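Netow Community Help – Home and Storage

Sorting small soft items into one shallow box

Posted by Gronik, 7/30/22

I am responsible for the shared activity table at our residence. The items kept there include small plush toys, pieces of purple fabric and other loose articles, and they are to be stored together in a shallow cardboard box. I would appreciate guidance on the order of packing and on whether fabric pouches should be stored flat or filled.

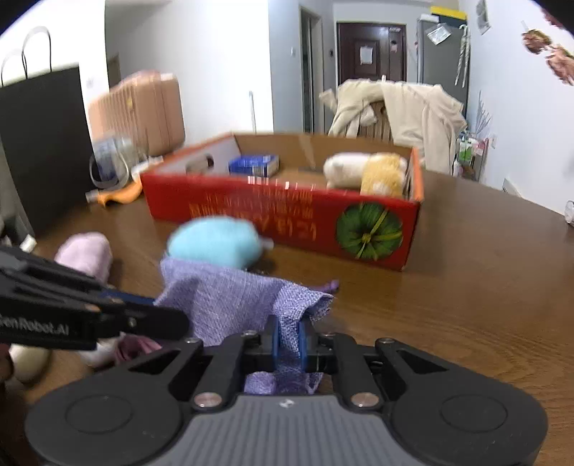
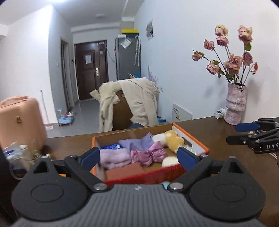

The shelf available for storage is 18 inches deep. Residents must be able to find an item without emptying the box. Our present practice is to place everything in one layer, but the fabrics spread and cover the smaller articles.

Ngau

Fabrics should be folded and placed upright along the back wall, with the folded edge facing up. Plush toys may then be set in front, where they will hold the fabrics in position. Pouches should be stored empty and flat, with any cord tucked inside. Small hard items are best kept in a front corner – a low divider cut from spare cardboard is sufficient. Please allow a little space at the sides so that a hand can reach in.

A written list taped to the outside of the box is also recommended. Our own center adopted this in November and has continued it.

Lasivholm

Use a bigger box.

Room 401

I respectfully disagree with the advice on pouches. A pouch is useful for hair accessories and similar small articles, and storing it empty wastes that capacity. I would fill it and leave the cord where it can be grasped. The remainder of the first reply is sound, although the divider should be no more than 6 inches long if the box is shared by several people.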